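Search this diary Go Clear

Work diary, Dorkholm
Last updated: May, 5:40 p.m.

Back on the task rules today. Draft 9 of the written procedure for simulated household tasks went out to the Kurgate side at 8:15, and their marked-up copy came back before lunch with more red in it than draft 8 had. Most of the red is in section 4 (what counts as done) and section 6 (what the operator may touch between episodes). I worked through both with the simulator open on the other screen.

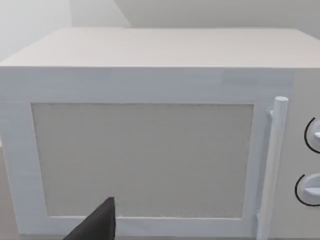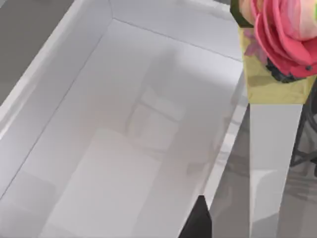
Simulator views, May. Microwave door first, then the open box and the rose.

Section 4 first. The old text for door tasks reads: "The episode is a success if the door is seen to be open at the end." Kurgate's reviewer struck out "seen to be" and wrote "by whom?" in the margin. That is a fair mark. Our appliance models have a window that is a flat opaque gray. It shows no interior, so a door standing slightly off its latch and a door fully shut can look very much alike from the front. Two annotators given the same last image can disagree in good faith. I have changed the text to read the hinge joint directly:

4.2 A door task is a success when the hinge angle is past the stated threshold and stays past it for the full settle time. The angle is read from the simulator state. Images are kept for review and do not decide the outcome.

The settle time is still two seconds. Kurgate wanted it shorter to save compute. I left it alone and wrote a note explaining that doors with a weak latch model swing back late. I have logs for this from the Calten arm runs in the winter and will attach them to draft 10.

4.3 was harder. It covers "partial success", a phrase that has been in the document from the first draft and that has never been defined. At present one site marks a partial if the gripper touched the handle, another marks it if the door moved at all, and Nwankwo's sheet has a column for it that is always blank. I went through the episode list to see what we had been doing ourselves. Of 1183 door episodes on the server, 436 carry the partial mark, and in the comment field I found at least three different meanings for it. The mark is useless for comparison in that state. Options:

(a) remove partial entirely and report success or failure;
(b) keep it and define it by joint angle alone;
(c) replace it with the raw maximum angle and let the reader decide.

I prefer (c). It costs one extra number per episode, and nothing has to be judged. The objection will be that a table of angles is harder to read than a table of marks. Put (c) in the draft with (b) as the fallback and flagged it for the call.

Coffee, then the wording on thresholds. The present text says the threshold "should be reasonable". Replaced with a requirement that the number be written in the task file before the first episode is run, and that any later change gives the task a new version number. We broke this ourselves in April. Somebody moved a drawer threshold after seeing the first batch, the task kept its name, and both halves went into the same average. I found it by accident while looking for something else. The rule now has a second sentence saying results from different versions of a task may not be pooled.

Section 5, views. This one had few marks, so I made some of my own. The rule asks that the fingertips and the target both be in view at the start of the episode. It says nothing about the part of the target. Take the microwave: the door and most of the handle are there, and both control knobs run off the right side. For a door task that view passes. For a knob task on the same appliance it should fail, and under draft 9 it would not, as the "target" is listed as the whole microwave. New text:

5.1 The task file names the part to be acted on (handle, knob, rim, stem), and the view check is made against that part.

5.2 If the named part is cut off in every view at the start of an episode, the episode is void and is rerun with the next seed. Void episodes are listed by seed in the report.

The listing matters more than the rerun. A site that quietly drops void episodes can improve its score a good deal without touching the policy. I would like a cap on the void rate as well, above which the whole task is sent back for a new layout, but I have no basis for a number yet. Left blank with a note.

Kurgate asked whether 5.2 applies to distractor objects. No. Added "named part only".

Section 6 after lunch. Between episodes the operator may reset the simulation, check the seed and start the next run. Draft 9 also allowed "minor corrections to object placement". I have asked for that line to come out for three drafts running and this time I simply deleted it. If an object spawns badly, the seed is void under the same terms as 5.2. If many seeds are void, the spawn region is wrong and should be fixed in the task file with a new version. Hand placement leaves no record.

There was a longer exchange about reflections. Kurgate's render settings put soft reflections on pale flat surfaces, and the floor of the open box picks up blurred rectangles that do not correspond to anything lying in it. Their question was whether to turn this off for evaluation. My answer is that either setting is allowed, provided that it is written down and is the same for all policies in a comparison. A policy tested only with the reflections off should not be reported under the same heading as one tested with them on. Drafted as 6.4:

6.4 Render settings are part of the task version. This includes lights, reflections, shadows and surface roughness.

They replied within ten minutes that this would produce a large number of versions. It will. I would take a long list of versions over a short list that hides differences.

Section 7, naming of objects. Small but it wasted most of an hour. The flower in the asset list is called "rose_pink" in one file, "flower_art" in another and "plant" in the instruction text. An instruction that says "plant" for a single cut bloom is poor, and a language-conditioned policy may be marked down for our loose wording. Rule added that every object has one asset name and a fixed list of approved everyday words, and that instructions draw only from the list. For the flower: rose, flower. For the container: box, open box. "Tray" comes out, and so does "bin".

I also struck the phrase "pick up gently" from two instructions. There is no contact force limit in those tasks, so nothing in the scoring answers to the word. If a site wants gentle handling tested it can set a force limit in newtons and log against it.

Section 8, stops. In simulation it is tempting to skip this section, and most groups do. I want it kept. The same policies go onto the Calten arm at Dorkholm afterward, and habits picked up in the simulator travel with them. Draft text says that an episode is ended by the harness when commanded joint speed passes the limit for the real arm, when the gripper is driven into a fixed surface past the contact limit, or when the time is up. All three are logged with a cause code. Ended episodes count as failures. Kurgate would like the contact stop to be a warning only. Disagreed in writing, with the reason that a policy which leans on a counter to steady itself will score well in the simulator and then trip the protective stop on hardware, and the score table ought to show that before anyone books time in the cell.

Open at end of day:

- void rate cap, number needed
- 4.3, (b) or (c)
- whether Nwankwo's sheet can take an angle column without breaking their import script
- cause codes, agree a list
- rerun the 436 partials through the joint log and replace the mark with the maximum angle; overnight job, started 5:10 p.m.
- section 2 still cites the old file layout

Draft 10 is at 17 tracked changes and I have stopped for the day. Read 4.2 again in the morning with fresh eyes. "Past the stated threshold" does not say whether the exact value counts.

3 comments

reader_tk
On 4.3: we went with maximum angle last year and the tables are fine to read if you also print the threshold in the column head. The trouble we had was doors that overshoot and come back. You may want the maximum and the final angle both.

Anonymous
Does 5.2 cover a part that is in view at the start and then hidden by the gripper during the approach? Our fingers block the handle for half the episode from the wrist view.

Author
First comment: agreed, both angles are going in. Second comment: no, 5.2 is a start check only. Blocking during the approach is part of the task, and I will say so in the notes to section 5.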